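3. Materials and methods

3.1 Study sites and sampling

Airborne dust was collected in two repair halls, Getutton and Morkevthorpe, between January and the end of the heating season. Both halls have concrete floors and receive mixed consumer electronics for sorting and repair. Getutton is heated by ducted warm air; Morkevthorpe has radiant panels and no forced circulation. Settled dust was taken from interior surfaces of the units on arrival, before any cleaning, and stored in sealed glass jars at room temperature.

A total of 1,630 samples entered the analysis. Samples with visible oil or a net mass too low for weighing had been excluded at intake. Each remaining sample was passed through a coarse sieve to remove hair and lint, and the fine fraction was split into two portions, one for particle sizing and one for moisture uptake. Surfaces in the work area differ in how readily they shed and hold dust. Corrugated metal wall cladding and flat board were therefore treated as separate surface classes (Figure 1a).

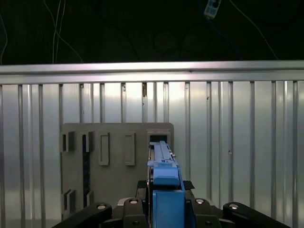
Figure 1. Surfaces and enclosures considered in the study. (a) Gray vertical board with a rectangular opening, in front of a corrugated metal wall.

3.2 Moisture uptake

The fine fraction was dried to constant mass and then held at 40 percent relative humidity for 14 days. Mass was recorded at the start and at the end of exposure. Uptake is reported as the gain relative to dry mass. Two blanks were carried through each run, and the mean blank gain was subtracted. Runs in which the blanks disagreed by more than 2 percent of their mean were repeated with fresh material from the same jar.

Uptake was higher in dust from Morkevthorpe than in dust from Getutton at every particle size. The difference was largest in the finest fraction. Fiber content did not explain it, as the two sites had similar fiber shares after sieving. Soluble salts are a more likely cause, but they were not measured in the present work.

3.3 Enclosure type

Units were grouped by enclosure as sealed, vented without a fan, or vented with a fan. Desktop computer cases were assigned according to their condition on arrival, and missing side panels were noted on the intake sheet. Dust from open cases was analyzed separately and is not included in the site means (Figure 1b).
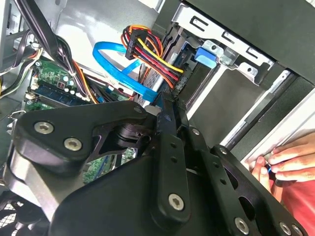 Lodhi, commenting on an earlier draft, objected that an open case gathers room dust as well as dust drawn in by its own fans, and that the two cannot be told apart by sieving. We accept the point. The open-case results are given in the supplement only, and the Skinness sizing procedure was applied to them without the correction used for closed units.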